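Retargeting the thumb for thin flat objects – filter or penalty term?

Robotics Software > Teleop and Retargeting
Started by ollemel_sue

ollemel_sue wrote:
Long one, sorry. We've been doing headset teleop on a humanoid with five-finger hands and my job is the bit between the controller and the joints. Big objects are fine. Cards are driving me up the wall. The task is dull on purpose: pick a card out of a divided tray, put it on the table, repeat. The tray slots are narrow, so the fingers have to come in nearly straight and then close on something with hardly any thickness at all.

My pipeline is wrist pose from the controller, IK at 200 Hz, and the trigger mapped to a grasp synergy for all five fingers. I added a one-pole low-pass on the synergy value because the raw trigger made the fingertips buzz.
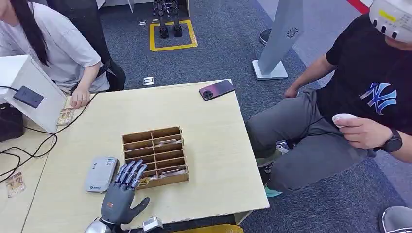
Anyway, the filter killed the buzz but now the operators reckon the hand feels drunk. They squeeze, nothing much happens, they squeeze harder, and the thumb arrives after the index finger has already pushed the card flat against the divider. I can drop the cutoff delay but then the buzz is back. Has anyone got a retargeting setup that behaves for thin stuff? I'm leaning towards a heavier filter on the fingers and a lighter one on the thumb, but it feels like a bodge.

gantry_mick wrote:
It is a bodge! Two different filters on one synergy means your thumb and index are never where the synergy says they should be while they're moving. You'll get a different pinch depending on how fast the operator squeezes. Ditch the low-pass and put a velocity penalty in the optimiser, that's what it's for.

ollemel_sue wrote:
There's no optimiser on the fingers, Mick, just a lookup. Arm only. I take the point about the speed thing though, that matches what I see in the logs. Slow squeezes are heaps better.

tfyen wrote:
Tien-fu Yen here, I did the hand layer on Nimen. I'd disagree with both of you a bit. Your trouble sounds like the synergy itself. If it was fitted on mugs and bottles the thumb opposes the middle of the palm, and no filter fixes that. Make a second synergy for pinching, thumb to index only, other fingers parked, and let the operator toggle it with the grip button.

Also log your end-to-end latency before you touch anything. Ours was 75 ms on paper and 293 ms when we finally measured it, most of it sitting in a queue that was set to keep every message. Queue depth of 1 and half the complaints went away.
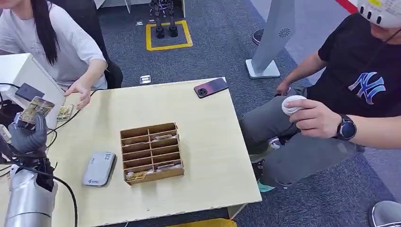
The other thing on Nimen was the wrist. People roll the controller without noticing when they squeeze, so the card twists as you lift. We froze wrist roll for the first bit of the trigger travel. Crude, but the operators stopped fighting it.

gantry_mick wrote:
Freezing a DOF under the operator is a terrible idea imo. They'll learn to lean on it and then every policy you train from that data has a weird stiff wrist in it.

tfyen wrote:
Maybe. Ours trained okay. Depends what you're recording – we logged the commanded pose after the freeze, so at least the actions matched what the arm was told to do.

maelle_mc wrote:
Maëlle McIntyre, perception side of things. Can I put in a word for the head camera? With the hand reaching down into a tray, your own fingers hide the slot just when you need to see it. I'd try biasing the elbow in the IK null space so the forearm comes in from the side. It doesn't cost anything at the wrist and you get the thumb and the card edge back in view. Gebreyes has a short write-up on it in the May thread, worth digging out.

ollemel_sue wrote:
Righto, tried a few of these on Friday arvo. Queue depth was 10 (!!), my fault, copied from an old launch file. Set it to 1. Then I wrote a pinch synergy as Tien-fu said, with the low-pass still on but much lighter, same cutoff for every finger to keep Mick happy. Haven't touched wrist roll yet. Elbow bias is in but the weight is a guess.

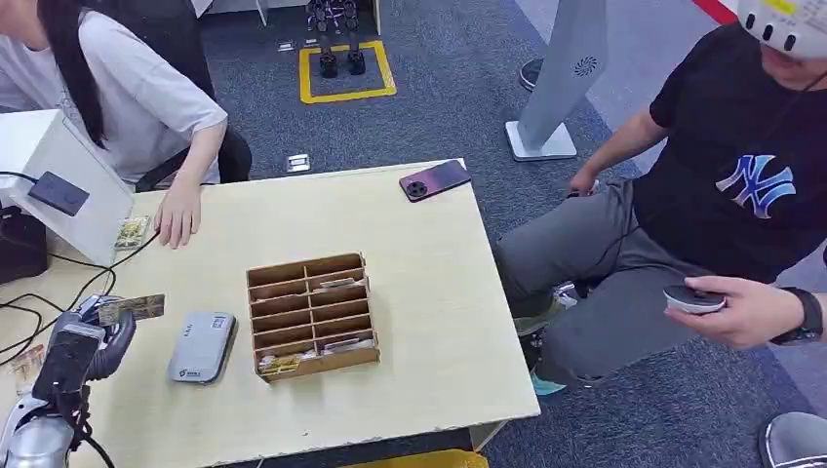
Card held up off the table, tray just to the right.

I still get the odd jitter with the fingers nearly straight and I think that's my lookup being too coarse at that end. Will resample it with 2 extra points near zero and see.

gantry_mick wrote:
Same cutoff, good. Still reckon you want the velocity penalty eventually. Stilex has a small QP solver that'll do five fingers without noticing the load, if you can put up with the docs.

ollemel_sue wrote:
I've read the Stilex docs. I'll resample the lookup first, ta.

maelle_mc wrote:
Post the elbow weight when you settle on one? Mine goes unstable near full reach and I'd like to compare.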